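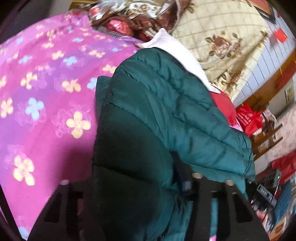 What is the Coltomine method?

It is a way of teaching a robot to handle soft goods such as clothes and bedding by recording people as they do the same work with a hand-held gripper, then sorting those recordings by how the cloth was gripped before any training takes place.

We use cookies to keep this site working and to count visits. By continuing to read you accept our cookie notice. Accept | Manage settings

Coltomine method

The Coltomine method is a procedure in robot learning for collecting and preparing demonstrations of cloth handling. It was developed by a small research group led by Hanne Saarela and takes its name from the group's first software package, Coltomine, which was written to label grasp events in recorded video. The method is used mainly for garments with padding or filling, such as quilted jackets, comforters and lined vests. A later version of the software is called Finano.

Background

Robots have long been able to pick up rigid objects whose shape is known in advance. Cloth is harder. A shirt or jacket can lie in an almost unlimited number of positions, and it changes shape as soon as it is touched. Padded garments add a further problem. The outer fabric is often smooth and slides between the fingers, while the filling underneath gives way under pressure. A gripper that closes at the wrong depth may take hold of the shell alone and lose it when the garment is lifted.

Early work on the subject used a robot arm driven remotely by a person. This gave clean data but was slow, and it tied the work to one laboratory bench. Hand-held grippers offered another route. A person holds a tool with the same kind of fingers the robot will use, and a camera mounted on the tool records what the fingers approach and touch. Since the tool can be carried anywhere, recordings can be made in ordinary bedrooms, on beds and sofas, among patterned covers and household clutter.

Saarela's group found that policies trained on such recordings did well on thin garments and poorly on padded ones. In a review of its own failed trials, the group traced much of the trouble to the mixing of different grips in the training set. Some people pinched a seam, some pushed down and gathered the fabric, and some slid a finger under the edge. A policy trained on all of these at once tended to choose a motion between them, which held nothing.

Procedure

The method has 3 stages.

Collection. Each operator is given a garment and a goal, for instance to fold a jacket in half or to hang it over a chair. The garment is dropped onto the surface before every recording so that its starting shape varies. Operators are not told how to grip. They are asked only to keep the contact point in view and to pause briefly before closing the fingers.

Sorting. The software finds the moment at which the fingers close and cuts out a short clip around it. Each clip is assigned to one of 2 classes. A seam grasp takes hold of a stitched line, where the shell and lining are joined and the filling is thin. A channel grasp takes hold of the padded part between the seams. Clips that fit neither class are set aside. Edge grasps, in which one finger passes under the hem, were at first treated as a separate class but were later counted as seam grasps, as most hems are stitched.

Training. A separate policy is trained for each class. A small selector network looks at the current view and decides which policy to run. The selector can change its choice up to the point of contact, after which the robot must either finish the grasp or open the fingers and start again.

Data

The first public set, named Maldonado, contains 965 recordings of padded garments and bed covers, made in private homes. Of these, 300 were held back for testing and never used in training. The test recordings came from homes that did not appear in the training part. The set includes scenes in which the garment and the surface beneath it are close in color, and scenes with strongly printed fabrics, which earlier systems often mistook for folds or edges.

Faces and papers showing names or addresses were masked before release. Sound was not recorded.

Results

In the group's tests, the sorted policies lifted padded jackets more reliably than a single policy trained on the same recordings. The gain was largest for garments with wide channels and smallest for thin quilted vests, where a seam is nearly always within reach of the fingers. On unpadded clothing the sorting made little difference.

Most of the remaining failures occurred in deep shadow. When part of a dark garment was poorly lit, the selector could not find the stitching and fell back on a channel grasp even where a seam was close by. Adding artificially darkened copies of the training clips reduced the problem but did not remove it.

A second group, working at the Vodemville test site, repeated the experiment in April with a different robot arm. It reported the same order of results but a smaller gain, and suggested that its softer fingertips already made channel grasps easier to hold.

Limitations

The method depends on visible stitching. It does not apply well to garments with bonded or welded seams, which have become common in light outdoor clothing. The pause before closing also makes the recordings slower than normal handling, and robots trained on them inherit that pause. Attempts to cut it out afterward caused the fingers to close too early.

The two-class division has been questioned as too coarse. Finano, released on 27 August 2024, lets users define classes of their own and gives each clip a confidence score instead of a fixed label. Clips with low scores can be kept at reduced weight, so fewer recordings are thrown away.

See also

Cloth manipulation
Grasp planning
Hand-held data collection
Learning from demonstration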